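4 Installing the Omum leveling underlay

This section covers laying the Omum underlay and the Kuvthorpe surface mat in a room with a concrete or wood subfloor. Read the whole section before opening the rolls. For stairs and landings, see section 7.

4.1 Before you start

Store the rolls flat in the room where they will be used, with the end straps on, overnight at minimum. Do not stand rolls on end. A roll that has been stood on end develops a flare at the lower edge, and the flare will show through the finished surface.

Tools needed: utility knife with hooked blades, steel straightedge, chalk line, seam roller, tape measure, vacuum cleaner, moisture meter.

Note: The moisture meter must be set for the subfloor material. A reading taken on the wood setting over concrete has no meaning for this product.

4.2 Checking the subfloor

1. Remove old adhesive, staples and paint drips. Scrape, then vacuum. Do not sweep.
2. Lay the straightedge on the floor in both directions and mark any hollow deeper than the thickness of a nickel.
3. Fill marked hollows with Ostevico patching compound. Let it cure for the time printed on the bag.
4. Sand the edges of each patch until the straightedge no longer rocks.
5. Take a moisture reading in each corner and at the center of the room. Write the readings on the card at the back of this manual.

CAUTION: Do not sand old resilient tile or the black adhesive under it. It may contain asbestos. Have it tested first.

4.3 Laying the underlay

1. Snap a chalk line down the long axis of the room.
2. Cut the first strip to the length of the room less the expansion gap given in table 2.
3. Unroll the strip along the line with the printed side down.
4. Butt the next strip against the first. Do not overlap.
5. Close each joint with Omum seam tape, pressed down with the roller from the middle toward the ends.
6. Trim around door frames last.

The underlay is supplied in strips 800 mm wide. The surface mat is supplied 700 mm wide, so that the joints in the two layers do not fall on top of each other. If both layers are started from the same wall, check the joint positions on paper before cutting.

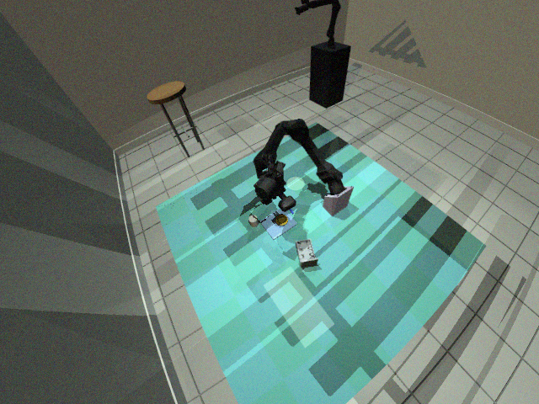 Where a mat joint would still come within a hand's width of an underlay joint, shift the first mat strip by half its width and fill the remaining edge with an offcut. The offcut goes on the side of the room away from the door.

4.4 Laying the surface mat

1. Vacuum the underlay.
2. Dry-lay all mat strips, pattern aligned, and leave them for one hour.
3. Fold back half of the first strip and apply Gowda release adhesive to the underlay with the fine-notch trowel.
4. Wait until the adhesive turns clear. Lower the strip slowly and work the air out toward the edge.
5. Repeat for the other half, then for each remaining strip.
6. Roll the whole floor twice, the second pass at right angles to the first.

Note: The pattern repeat may stretch slightly over a long run. Align at the center of the room and let any difference run out at the walls, under the baseboard.

CAUTION: Ventilate the room while the adhesive is open. Keep pilot lights and heaters off until it has turned clear.

4.5 After laying

Keep foot traffic off the floor until the next morning. Furniture may be brought back once the baseboards are fitted. Use wide felt pads under legs. Rubber cups and rubber-backed rugs will stain the mat, and the stain cannot be removed.

Do not wet-mop in the first week. After that, clean with a damp mop and a neutral cleaner diluted as directed on the bottle. Steam cleaners loosen the adhesive and must not be used at any time.

To order replacement strips, quote part 251 and the batch code from the roll label. Strips from different batches may differ in shade. Keep at least one full-length offcut from the original batch for repairs, stored flat and out of sunlight.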